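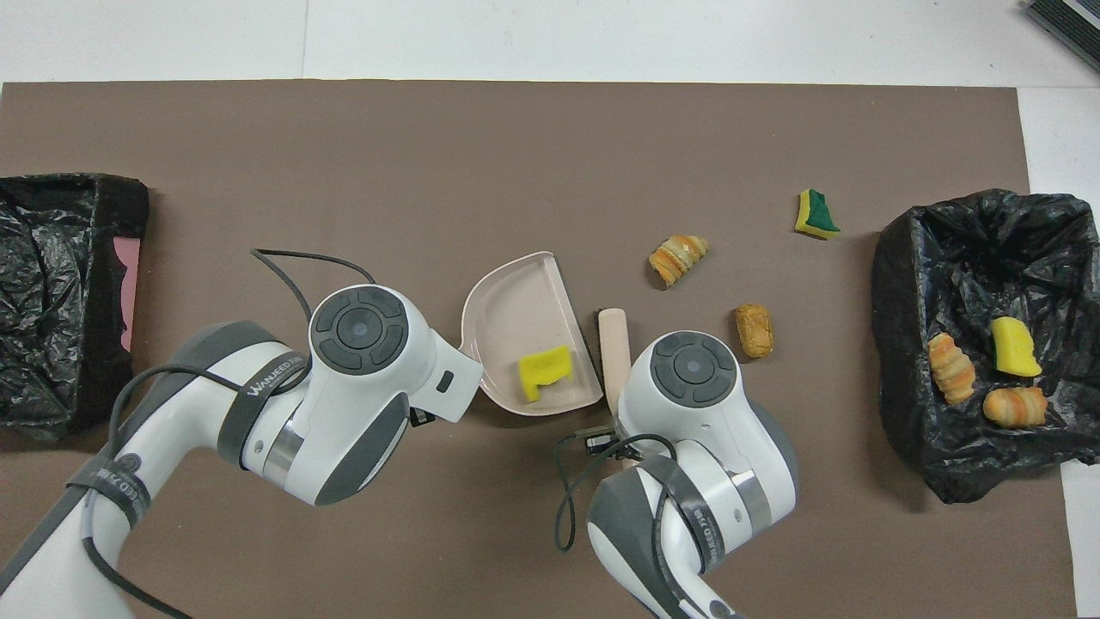
Third roll of the Brenar trash bags now so time for a proper review. Bought them in May after the supermarket ones split on me twice in a week, coffee grounds all down the hall. $30 for the big box, 202 bags, black, the small countertop size. They're the shiny crinkly type, like the black ones in the picture with the pastries and the yellow sponge in one of them, and that's pretty much what mine gets too. Stale bakery stuff, dead sponges, tea bags. Light trash. For that I have no complaints.

Strength is fine. Not amazing. I did the full week test, emptied Friday, no drips at the bottom seam. Chicken bones went through once but bones go thru everything. Wouldn't put glass in them.

Opening them is the annoying part. You rub and rub and it's the wrong end. Dry hands, forget it. My neighbor Kálmán Katona swears by the Sirko bags for this, says they open first try, and ok he gave me a few and he's right – but they're thinner and they smell of fake lemon. Pass.

Fit is good. Plenty of extra to fold over, so the bag doesn't slide down when something heavy drops in. I had that with the Fleletti ones constantly, ended up using a rubber band. Don't need it with these.

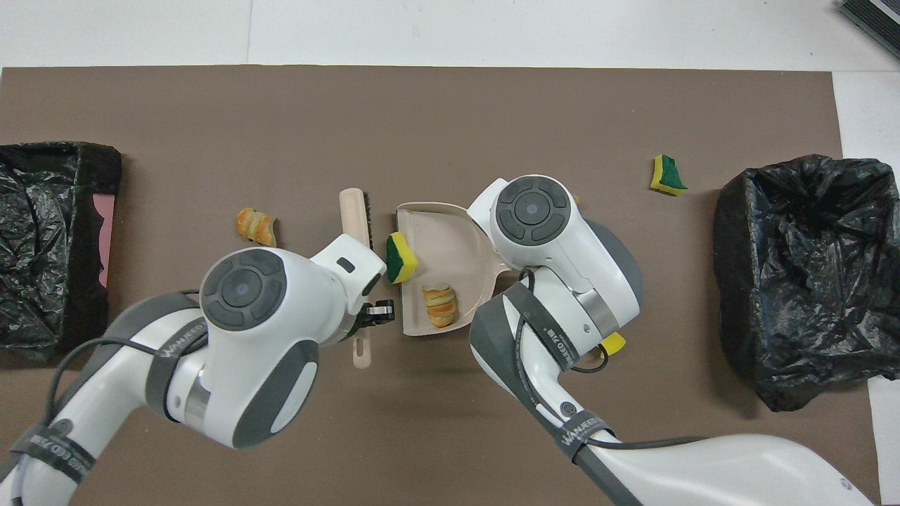 Size and fit, if you have an odd bin

Mine is square-ish and the bag bunches up at the corners. Looks messy, works fine. If you want it neat get the fitted kind and pay double. On a round bin at my sister's it sat better, hardly any wrinkles.

No ties and no drawstring, you knot the top yourself. Leave a bit of room or you wont get the knot done.

Where to buy

Got mine from Turnatport, came in two days, box a bit crushed, bags ok. 151 reviews on there when I ordered and half of them are about the delivery guy. Ignore those.

Four out of five. Would be five if they opened easier. Already ordered the next box.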